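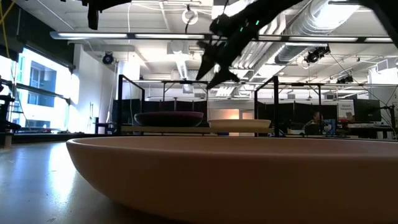
4.2 Placing the serving bowl

The serving bowl is the largest piece in the Birka tableware set and is positioned before any other piece. Its position fixes the clearances for the dinner bowls and plates, so an error at this stage is carried through the whole layout. The flat upper rim is the reference edge for all sight checks in this section. With the eye low and close to the serving bowl, the rim reads as one long, nearly level line, and the maroon-purple bowl and the cream-white plate standing farther back are partly hidden behind it at their bottoms. The plate sits lower than the purple bowl. This difference in height is normal for the set.

Before you start

Complete section 4.1 (Unpacking and first wash). Confirm that the table or counter is level and able to carry the filled weight of the serving bowl. Have the following at hand:

- one dry lint-free cloth
- one Trnka felt ring, size 3
- a tape measure
- a small spirit level

CAUTION: Do not lift the serving bowl by one side of the rim. The wall is thinnest at the rim. Hold the bowl with both hands under the outer wall.

Procedure

1. Wipe the table surface with the dry cloth. Remove all grit. Grit under the foot of the bowl will scratch both surfaces.

2. Lay the felt ring flat on the table with the smooth side down. Check that the ring is not folded or twisted.

3. Lower the serving bowl onto the ring. Keep the bowl level until the full foot is in contact.

4. Measure from the outer wall of the bowl to the nearest table edge. The minimum distance is 100 mm. If the distance is less, lift the bowl and repeat from step 2. Do not slide the bowl on the ring.

5. Place the spirit level across the rim. Read it, turn it a quarter turn and read it again. If either reading is off, check the ring first and the table second.

6. Place the dinner bowl behind the serving bowl and to the left. Leave a gap of at least 16 mm between the pieces at their widest points.

7. Place the plate to the right of the dinner bowl with the same minimum gap.

8. Lower your eye to just above the rim of the serving bowl and look toward the back of the table. The upper edges of both rear pieces must be visible over the rim. If the plate drops out of sight, raise your eye slightly and check again before moving anything.

NOTE: The matte glaze does not return a sharp reflection. Do not use reflected light on the bowl to judge level. A polished tabletop next to a window can show a bright streak which may be mistaken for a water mark. Move your head to one side. A reflection will shift and a water mark will not.

NOTE: Dinner bowls and plates may be set down on a raised board or tray. In that case measure the gap in step 6 from above and not from the front.

Stacking and storage

Pieces of different shapes are not stacked together. The dinner bowl has a wide, shallow form and will rock if a plate is placed inside it. Stack plates on plates and bowls on bowls, with a felt disc between each pair. The serving bowl is stored alone, rim up, on its ring.

The internal width of the storage shelf must exceed the outer diameter of the piece by at least 3 mm on each side. Shelf kits from Wendetti can be used if the front lip is removed.

CAUTION: Do not store the serving bowl upside down. The rim is ground flat and will chip under the weight of the foot and wall.

Cleaning after use

1. Let the bowl cool to room temperature before it is put in water.
2. Wash by hand with a soft sponge. Scouring pads leave gray lines on pale matte glazes.
3. Rinse and dry at once. Dry the foot separately.
4. Inspect the rim with a fingertip. If a rough spot is found, take the bowl out of service.

Metal marks from spoons are removed with the paste supplied in the set box. Apply with a damp cloth, wait one minute and rinse. Repeat if required. Do not use the paste on the maroon-purple pieces.

Replacement parts

Felt ring, size 3: order no. 237
Felt discs, pack of 16: see the parts list in section 7

Continue with section 4.3, Placing the side dishes.

Shares: 3 | Comments: 0

Bumholm Tableware | Manual revision 2025-12-19 | Contact | Back to top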